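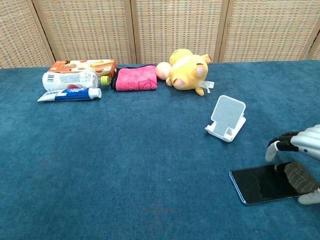 The other reviewer on this site gave the Jernby folding screen five stars and said it turned a studio into a one-bedroom. I'd like to visit that studio. Mine is still a studio, only now there's a part of it I can't see from the couch, and I've started putting things there.

Some background. I work at home, my bed is 7 feet from my desk, and by Thursday of any given week I don't want to look at either one. I looked at the Tendow first, but it's paper, and I know myself. The Jernby is woven, has four panels and cost me 54 dollars from Sovo with shipping.

Setup took as long as it takes to cut a strap. The hinges bend both ways, so you can zigzag it or wrap it around a corner. Set it out perfectly flat and it will lie down for a nap. I found this out at two in the morning.
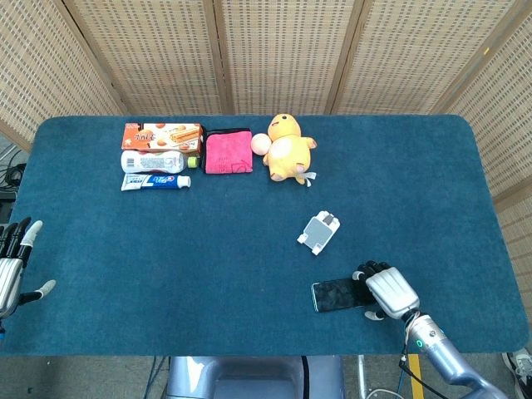
As for privacy, it hides a messy bed nicely in daytime. Put a lamp behind it at night and you become a shadow play for anyone on the near side. Sound goes straight through. My sister's phone calls lost nothing on the way.

It does collect dust in the weave, and a cloth just moves it around. Use the brush end of the vacuum on low.

Sovo's page shows 1,391 ratings for it, and a good share of them complain about the smell. Mine smelled like a hay barn for a week and then quit. Four stars. I'd buy it again, and I may have to, for the other side of the bed.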